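Sim textures for wrist cam grasp training – does ugly help?

gridlock_ann
Posted 2022-12-19
Quick question, writeup due soon. We train a grasp policy on wrist camera renders only, no real data. Method is the Jukon recipe: random textures on every surface, swap per episode. Got to 700 episodes and I'm not convinced the random textures do anything. Anybody run it with and without?

torquemule
Yes, we did, on the Ollent scenes. 300 trials each. Random textures won but not by a lot. Most of the gain was from camera jitter imo.

pelletbox
Disagree. Jitter did nothing for us. What camera offset did you use, and were the fingers always in view?

gridlock_ann
Fingers always in view, fixed offset. Two renders from the same setup:
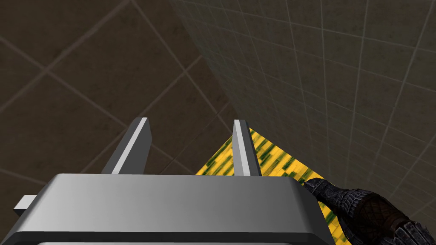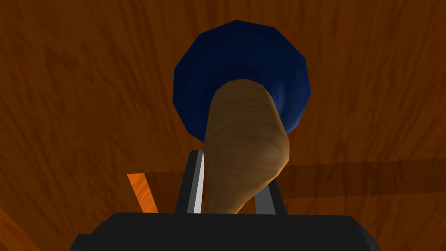 My actual worry is the success label. We call it a grasp if the finger gap stays above a threshold after closing, and I think the policy learned to game it. 87 episodes got marked good and I don't trust them. With the gripper open and nothing between the fingers it's an easy call, but take the one with the blue head and tan handle – the handle hides nearly all of the space between the fingers, so from the wrist view alone you can't tell contact from near contact. Right finger is mostly hidden too. So how is a vision only checker suposed to score that?

torquemule
It isn't. Use contact forces from the sim, you have them for free.

gridlock_ann
For labels sure. But the claim in the paper is that the checker works from pixels.

pelletbox
Then change the claim. Or do what the Sotomayor baseline does, lift and hold, then compare before and after. Object moves with the gripper = good. No need to see the contact.

torquemule
Lift and hold is slow tho. We dropped it.

pelletbox
Slow beats wrong. Also your 300 trials had one seed, right?

torquemule
Two seeds. But fine, the margin was thin, I'll give you that.

gridlock_ann
ok so plan: relabel all 700 with contact forces, see how many of the 87 survive, then rerun textures on / off with the same seeds. If lift and hold agrees with the forces I keep the pixel claim, with the lift added to it. Will post numbers, prob not before March

pelletbox
Keep the old labels around. You'll want the confusion matrix.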